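Call for Participants: Wadgate Household Tap Water Diary

Posted Tuesday, May 1, 2018

Flundbridge Water Studies is looking for households in the Wadgate service area to keep a daily diary of the water they drink and cook with at home. The diary runs for 29 days in July. Each household that finishes receives $300.

We want to know how people use tap water on ordinary days: how long they let it run, whether they filter it, what they notice about taste and smell, and when they reach for a bottle instead. The water company has records of how much goes through each meter, but a meter can't tell coffee from dishes.

Who can take part

You need to live in a house or apartment supplied by Wadgate and have lived there since at least last winter. One adult in the household keeps the diary. Renters are welcome and do not need the landlord's permission, as nothing is installed. We need homes built before 2000 as well as newer ones, and we are short of replies from the Pridell side of the river.

You can't take part if you are on a private well, if you will be away more than two nights during the diary period, or if anyone at your address works for Wadgate.

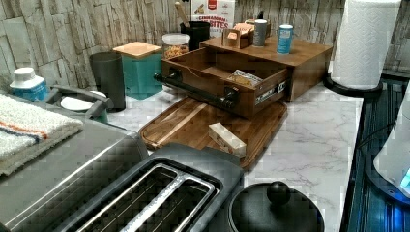 The diary itself is a paper booklet with one page for each day. Most people in our spring trial kept it in the kitchen with a pencil tied to it. You write down each time you draw water for drinking or cooking, what it was for, and whether it came straight from the tap, through a filter, or out of the refrigerator. Laundry, showers and watering the yard are left out. A normal day takes ten minutes or less in total. If you miss a day, leave the page blank and go on to the next one. Please don't fill it in from memory.

Once a week you also do a short taste check. Run the cold water, fill a clean glass, wait a minute, then drink and circle a number on the page. There is no right answer.
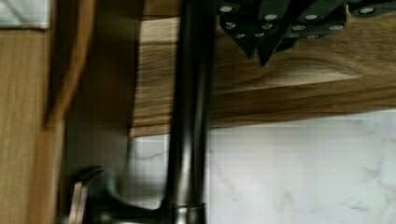

Do I have to change anything about my plumbing or my filter?
Leave everything as it is. If you normally change the filter cartridge in July, go ahead and change it, and note the date in the booklet.

Samples

On the first and last mornings you fill two small bottles from the cold kitchen tap before any other water is used in the home. The bottles come with labels and a padded box, and we collect the box from your door. Don't unscrew anything or clean inside the spout beforehand. The outside may be wiped with a damp cloth, and if yours has a glossy dark metal finish like the tall pipe shown here, please skip polish and sprays until after the second set of samples.
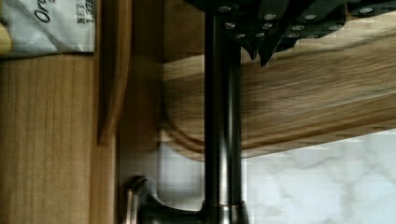
Bottles are tested at the Görtz laboratory for hardness, chlorine, copper and lead. Your own results are mailed to you in a sealed letter. They are not shared with your landlord or your neighbors. If a lead result is over the limit, we will call you the same day we get it. The report uses household numbers only, with no names or street addresses.

Payment

The $300 is paid by check after the second set of bottles and the booklet have been collected. Up to three blank days are allowed. If you stop early, you are paid for the days you completed.

How to apply

Pick up a form at the Flundbridge office or the Pridell branch library and return it to either desk. Include a daytime phone number and the year your home was built, if you know it. We will phone applicants before the end of June. Households not chosen go on a waiting list and will also hear from us.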